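Watedo Public Comment Portal: Set-Up Guide
Section 4. Opening a draft law for comment

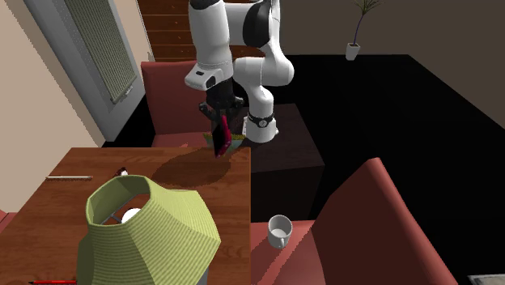

Intan Jugah writes that her office in Pruststead left out step 2 in June, and the draft stayed hidden from the public for a week. Please do the steps in order.

1. Sign in with your ministry account and choose New Consultation.
2. Set the status to Public. The default is Internal.
3. Upload the draft law as a single file.
4. Enter the opening and closing dates.
5. Set the comment length. The usual limit is 3,000 characters; the minimum is 200.
6. Press Publish, then sign out and check the page as a visitor.

Note: The portal sends alerts in batches of 1,000 subscribers. A full mailing takes roughly an hour.

Caution: Do not replace the draft after comments have come in. Close the consultation and open a new one.

For offices still using Olvera, see Section 7.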